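Judanura Shared Workshop
Automated Tidying Cell: Pre-Trial Inspection Checklist
Cell name: Maven
Inspected by: Zeeshan Jatoi
Reviewed by: Laiba Pirzada
Date: 28 October 2023

Purpose
To determine whether the cell may be left to clear mixed small items from a bin during open hours. Ratings are Pass, Pass with comment, or Hold.

1. Emergency stop within reach of the operator's chair
Pass. Tested from both sides of the bench.

2. Speed limit set for shared space
Pass. Limit confirmed at 200 mm per second.

3. Start-up and shutdown sheet posted
Pass with comment. The posted sheet is the old Zundton version. Replace before the next trial.

4. Performance record reviewed
Hold. In the October run of 200 picks, 74 needed a person to step in. Clear packaging and soft wrappers were the usual trouble. A member of staff sorting the same bin by hand did not find it difficult. The cell is not yet a substitute for end-of-day tidying and should not be listed as such on the roster.

5. Cable management at the wrist
Pass with comment. Check slack through the full range of travel before each session. Cables must not catch on the bin wall or on the items below.

6. Bin secured and contents suitable
Pass with comment. No blades, liquids or aerosols. Long-handled tools are permitted but are to be recorded as a separate category, as they behave differently from boxed goods.

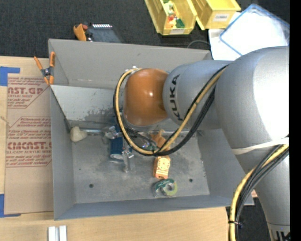 Items 5 and 6. Arm over grey bin, mixed contents; orange-handled clamp at upper left.

7. Bench surface clear of stock
Pass with comment. Acrylic sheet is to be returned to the rack before the arm is powered.

8. Operator training current
Hold. 2 operators are overdue for their refresher.

Outcome
Supervised use only. Items 4 and 8 to be reinspected once corrected. Comments to Laiba Pirzada in writing.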